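Zasholm Guest House Association
Minutes of the housekeeping and rooms meeting, 11 February 2024
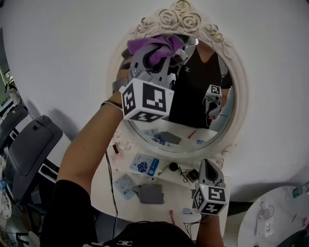
Mirror with the carved roses, upper glass, with the purple cloth (see item 3).

Present: Gudrun Lindemann (chair), Awuor Obura (minutes), the housekeeping staff of the Zasholm house, two members from the Wivoldale house.
Apologies: the member for laundry, who is travelling.

The meeting was opened in the breakfast room after coffee. The chair asked that we keep to the order of the paper, as last time we spoke so long about curtains that the mirrors were not reached.

1. Minutes of the last meeting

The minutes were read and accepted with one correction. Under "Linen" it was written that the pillow covers of the Wivoldale house were too small. It should say that the pillows are too big. The covers are of the normal size.

2. Matters from the last meeting

The broken blind on the stairs is repaired. The key for the small linen cupboard has been found inside the small linen cupboard, and a second key is now made and hangs in the office. The member from Wivoldale asked if the second key could be marked. Awuor Obura will put a label on it.

The new kettle for the upper floor is not yet bought. The chair asked for this to be done before the next meeting. It was said that this was also asked in July.

3. Mirrors and dressing tables

This was the main point of the meeting and took the most time.

Gudrun Lindemann reported that guests have written in the book about marks on the mirrors. The complaints are mostly about the oval mirror in the cream-white frame, which stands over the white dressing table. She has looked at it in the morning light and agrees with the guests. The middle of the glass is good, but near the top, under the roses, there is often a grey line where the cloth does not reach or where it is not turned.

There was a discussion about the spray. At present we use Kotora glass cleaner, which is sprayed on the glass directly. One member of the housekeeping staff said that the liquid then runs down behind the lower edge of the frame and stays there. She prefers to spray the cloth and not the mirror. The member from Wivoldale said they have done it in this way for a long time and their frames are in better condition. After some talk everybody agreed to this.

Then it was discussed which cloth is to be used. The purple cloths are for glass only. It was noticed that purple cloths have been washed together with the floor cloths, and afterwards they leave small hairs on the glass. The chair said that this must stop. The purple cloths will be washed separately and without softener. A grey cloth may be used for the table top, but it should not go on the glass afterwards.

Concerning the upper part of the mirror, a short staff member asked for a step stool. She can reach the top with a stretched arm, but then she can not press well, and she is afraid to lean on the dressing table. The meeting found this reasonable. A folding stool will be bought for the upper floor. The shop Swai has one for 30 euros which has rubber feet. The second offer was cheaper but it has no rubber feet and would slide on our floors.

Concerning the frame, the carved roses and the leaves collect dust in the deep places. A wet cloth is not good there, as it pushes the dust further in and the paint could suffer. It was decided to use a soft dry brush for the carving and for the scrolls on the sides. The brush must be kept for this only. The question came up if the paint on one of the leaves is already going. Gudrun Lindemann will look at it by daylight and report. If it must be repainted, she will first ask for a price. No one should try to repair it with white paint from the cellar.

Decided:
Spray on the cloth, not on the glass.
Purple cloth for glass, grey cloth for the table.
Begin at the top of the mirror and go downwards, turn the cloth when it is damp, and finish with a dry part.
Dry soft brush for the carved frame, before the glass is cleaned.
Folding stool to be bought, responsible: Awuor Obura.

4. Small things on the dressing table

This belongs to item 3 but was taken separately, as there were two opinions.

The white table under the mirror becomes full very quickly. Packages, packets, brushes and cloths are put down there and then they remain. One opinion was that the table should be cleared completely before the mirror is begun, with everything laid in a tray, and set back afterwards. The other opinion was that it takes too much time when four rooms must be ready before lunch, and that it is enough to push the things to one side.

The chair reminded us that when things are only pushed, the place under them is not wiped. She also reminded that a package made of card becomes soft and ugly if drops fall on it. It was agreed that the tray will be tried until the next meeting, and after this we will compare. There is a suitable tray in the breakfast room which is hardly used.

It was asked what to do with things that belong to the guest. The rule stays as it is: guests' things are not put in drawers and not thrown away, also not when they look empty. If the table is too full with the guest's own things, the mirror is cleaned as far as it is possible and a note is made on the room sheet. Our own cleaning brushes and cloths must always go back to the trolley.

5. Linen and towels

The Wivoldale house has too many hand towels and the Zasholm house too few. The two houses will exchange. The member from Wivoldale will bring a box by car. Towels with loose threads are to be cut into cloths for the floor, but please not for the mirrors.

There is an offer for new bed linen. The chair does not want to decide this without the member for laundry. The item is moved to the next meeting.

6. Money

The budget for small purchases is 300 euros until summer. From this the folding stool, the brush and the kettle shall be paid. New purple cloths will also be needed, as several are now spoiled by the washing. Receipts should be given to Awuor Obura in the same week, with the name of the room or the floor written on the back. Receipts without anything on the back make a lot of work.

7. Other matters

The hook behind the door of the upper bathroom is loose again. It was screwed in twice already and the hole is now too wide. Somebody with a longer screw is needed.

One member suggested to write the steps for the mirror on a sheet and hang it on the inside of the linen cupboard door. This was welcomed. The text should be short and in large letters. Awuor Obura will write it and Gudrun Lindemann will read it before it is hung.

The member from Wivoldale asked if lamps on the dressing tables are wanted in the future. Some were for it, others said there is no place for a lamp as long as the tables are so full. No decision was made.

Tasks from this meeting:
Awuor Obura: label for the key, folding stool, sheet for the cupboard door.
Gudrun Lindemann: paint on the frame, price if needed.
Housekeeping, Zasholm: tray for the dressing table, separate washing of the purple cloths, soft brush.
Wivoldale: box of hand towels.
Kettle: still open, the chair will ask again.

The date of the next meeting will be sent by e-mail when the member for laundry is back.

Minutes written by Awuor Obura, read by Gudrun Lindemann.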